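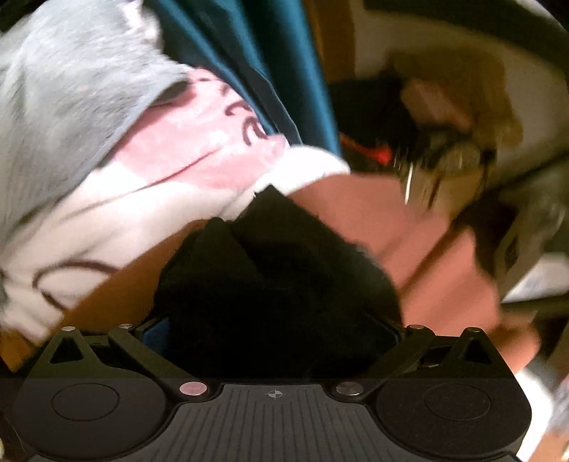 Pitcombe Residents' Association – Members' Forum
Shared Facilities > Laundry and Linen Room
Topic: Sorting of unclaimed clothing and fabric, proposed procedure

bsutter
Facilities Coordinator
Posted in November

Members are advised that the quantity of unclaimed clothing and fabric held in the linen room has passed the point at which it can be stored on the existing shelves. The association has therefore prepared a draft procedure and invites comment before it is adopted.

1. All unclaimed items will be placed in a single pile on the sorting table.
2. Items will be separated by color first: black, dark, light, and mixed.
3. Within each color group, clothing will be separated from household fabric and remnants.
4. Items not claimed within 17 days of sorting will be sent to the Bekdale textile exchange.

Comments should be posted in this thread. Please refer to the step number.

Balthasar Sutter

gindura_unit6
Member
Regarding step 2. I would ask that the association reconsider sorting by color. A resident who has lost a garment looks for a shirt or a pair of pants. If the shirts are divided among four piles, that resident must search four piles. Sorting by type of garment would be the more practical arrangement, and it is the one used in the Lapointe building.

v.cabello
Member
I must respectfully disagree with the previous member. I assisted with the sorting last spring and we began by type. The difficulty was with black items. A black cloth folded or bunched inside a heap cannot be identified by type until it has been pulled out and opened, and by then one has handled it twice. Color can be judged at once. I support step 2 as written.

I do have a concern with step 4, which I will set out separately.

Valeriano Cabello

gindura_unit6
Member
With respect, any item has to be picked up in order to be moved. It may as well be opened at that time.

v.cabello
Member
One item, yes. Last spring's total was 175 items, and the opening and refolding took most of the evening. I would not wish to repeat it.

hallway_east
Member
May I ask whether socks are included? The draft does not mention them. There is a bag of single socks behind the door that has been there longer than I have lived in the building.

bsutter
Facilities Coordinator
Socks are included under step 3 as clothing. The bag will be emptied onto the table with everything else. Pairs will be matched where possible and single socks will go to Bekdale as rags.

v.cabello
Member
On step 4. The period of 17 days is too short for residents who travel for work. I propose 6 weeks. The items do no harm on a shelf, provided they are folded and labeled with the date of sorting.

quiltroom
Member
I write on behalf of the sewing group. We would support the longer period for clothing but not for remnants. Remnants are seldom claimed. The group would be pleased to take any cotton pieces large enough to cut, and we can collect them on the evening of the sorting. We have no use for stretch fabrics or anything with a heavy coating.

We would also ask that remnants not be pushed into the corners of the shelves. Dark pieces in particular come out creased and covered in lint, and they must be washed and pressed before they can be used.

hallway_east
Member
I object to remnants being handed over on the same evening. Some of what is called a remnant is a tablecloth or a curtain panel that somebody means to come back for. I lost a lining that way.

quiltroom
Member
That is a fair point. The group would accept a waiting period for any piece with a finished hem.

bsutter
Facilities Coordinator
Thank you for the comments received. The draft has been amended as follows.

Step 2 stands. Color first, with garment type as the second division inside each color group. I recognize that gindura_unit6 does not agree, and the objection is noted.

Step 3 now distinguishes hemmed fabric from unhemmed remnants. Unhemmed cotton may be collected by the sewing group on the evening of the sorting.

Step 4 now reads 6 weeks for clothing and hemmed fabric. Each folded stack will carry a dated card.

Sorting will begin at 6 p.m. in the linen room. Residents who believe they have an item in the pile are encouraged to come at the start, before the groups are folded and shelved.

gindura_unit6
Member
I remain of the view that type should come first, but I will attend. Will there be a lint brush, or should members bring their own?

bsutter
Facilities Coordinator
There is one brush in the drawer under the table. A second would be useful.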